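Gripper pre-session checklist, with comments
Posted in August by the Pindex club safety desk
Print this page | E-mail this page

Unit 017, home practice round for the Matberg student challenge. Checked at 8.

1. Housing screws: all tight. PASS
2. Finger plates: no cracks round the slots. PASS. Lovely clean edges on these, well done to the Giraldo bench!
3. Label readable: PASS

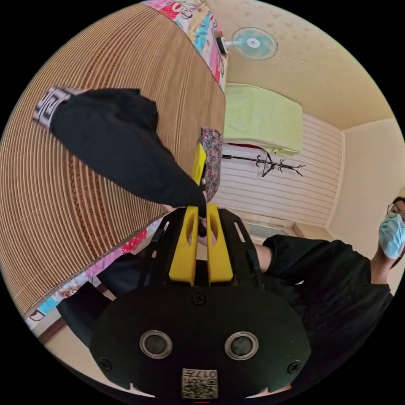 4. Clothing and hands. Sleeves are the thing I look at first, as loose cuffs and moving fingers don't mix. Please push long ones up before you start, and that includes a patterned cuff like the one on the black sleeve here, with a hand so near the yellow fingers. Masks and glasses are both fine. COMMENT, recheck next time.
5. Soft items: pouches and bags are super practice objects, but tuck straps in first. PASS

6. Session log: entry 265 of 828 for the Clurier task list, which is brilliant going for one summer!
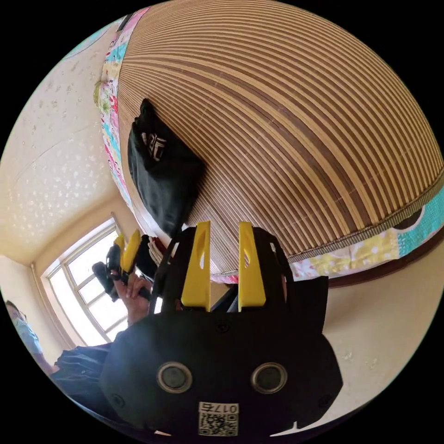
7. Battery: swap after every 5 entries, even if it still seems happy. PASS
8. Two grippers at once: agree who moves first and say it out loud (it feels silly, it works a treat). PASS

Result: fit to use, one comment open under item 4.

Print this page | E-mail this page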